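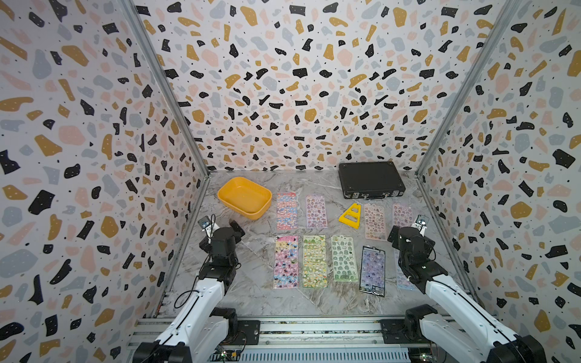

How to Put Up Peel-and-Stick Wallpaper in a Small Room

Posted Friday, February 18, 2022 by Bijan

Quick version first, because I know half of you are standing in the room with a roll in your hand. Wash the wall. Let it dry overnight. Draw a plumb line. Start at the top, peel a little at a time, work down. Sharp blade. New blade. Another new blade.

OK, the long version.

I've done three rooms now. Powder room, the hall closet, and the laundry nook at our place in Pallirby, which is the one most of this comes from. Terrazzo print, three walls, one very annoying corner. Total came to $194 including the paper, blades, a smoother and a tub of spackle. Would have been less if I'd ordered right the first time. More on that.

What you need

Wallpaper (obviously)
Plastic smoother with a felt edge
Snap-off knife and a full pack of blades
Metal straightedge, longer than you think
Level, or a string with a weight on it
Pencil. Not pen, it shows through
Sugar-free dish soap and a sponge – sorry, fragrance-free. Long day
Step stool
Hair dryer

Measuring

Measure width of each wall, add them up. Measure height in a few spots, use the biggest. Add four inches to the height for trimming. Divide total width by the width of the paper and round up. That's your number of strips.

Now look at the pattern repeat on the label. Mine was 16 inches. Each strip has to start at the same point in the repeat or the match will be off, so you lose some paper off every length. I ignored this. Ordered exactly what the wall area said, came up one strip short, and the second order came from a different batch. The white was a bit warmer. Went behind the dryer, so whatever, but check batch numbers and buy one extra roll.

Terrazzo and other scattered prints are more forgiving than stripes. They still have a repeat though! A half fleck on a seam looks bad from anywhere in the room.

Prepping the wall

Do not skip. Take off the outlet covers (power off at the breaker first). Pull nails, fill the holes, sand flush. Run your palm over the whole wall. Anything you can feel, you'll see later.

Wash with the soap and warm water, then again with plain water. Kitchens need a degreaser. Dry overnight.

Fresh paint needs four weeks before you stick anything to it. I know the can says dry in two hours. Dry isn't cured. My neighbor Nicanor Cisternas papered over week-old eggshell in December and the whole thing was on the floor by morning.

Textured walls: light orange peel is sometimes OK, heavy knockdown no. Try a sample. Stick it up, leave it three days, see if the edges lift.

The plumb line

Your corner isn't straight. Neither is your ceiling. Measure out from the corner the width of one strip minus half an inch, make a mark, and draw a vertical line with the level from top to bottom. First strip lines up to that, and the extra half inch wraps around the corner.

If the first strip is off by a hair, the fifth one will be off by a lot. Take ten minutes here.

Hanging the first strip

1. Cut to length, with the four extra inches.

2. Peel back the top foot of backing and fold it down. Don't peel the whole thing. It will grab itself and you will say things.

3. Leave two inches overlapping the ceiling, line the edge up with your pencil line, press lightly.

4. Smooth from the middle out to the sides.

5. Pull the backing down with one hand, smooth with the other. A foot at a time. If it drifts, peel back up to where it was good and go again. Most papers let you do this several times, but don't yank, it stretches.

6. Once it's all the way down, go over it again harder.

Second strip butts up to the first or overlaps by a sixteenth, check what your maker says. Mine said overlap. Vinyl shrinks a tiny bit and a butted seam can open up. Match the pattern at eye level first, then work up and down from there.

Inside corners

Don't try to bend a full strip around. Measure from your last strip to the corner in three places, add half an inch to the biggest, cut the strip to that width. Hang it, push it in the corner with the smoother, let the half inch turn. Then draw a new plumb line on the next wall and hang the leftover piece, overlaping that little turn. You'll lose a sliver of pattern. On a busy print you won't find it again.

Hair dryer on low helps the paper relax into the corner. Low! High heat and it goes like cheese.

Outlets and trimming

Paper right over the outlet box, power still off. Cut a small X from the center out, trim back to just inside where the cover will sit. Cover goes on, done.

For ceiling and baseboard, crease the paper with the smoother, hold the straightedge tight in the crease, cut with a fresh blade. Snap the blade every two or three cuts. A dull one drags and tears, and you can't un-tear it.

Bubbles

Small ones often go flat on their own in a day or two. Bigger ones, prick with a pin at the edge and push the air toward the hole. If there's a crumb under it, peel back and get it out now.

Renters

Comes off clean from good paint, usually. Warm it with the dryer, pull slow, down and back at a low angle. Cheap flat paint may come with it. Test a bit behind a door before you commit, and ask your landlord.

Questions from the last post

Chunhua Qiu asked about bathrooms with a shower. Half bath fine. Full bath only if the fan really works, and keep it well away from the tub. Steam gets the seams first.

Can you put it over old wallpaper? Wouldn't. The old stuff lets go and takes the new stuff with it.

How long for one small room? A Saturday, if the walls were washed Friday. Two people is much faster, one up top and one on the backing.

Ceilings next month, if my neck is up to it.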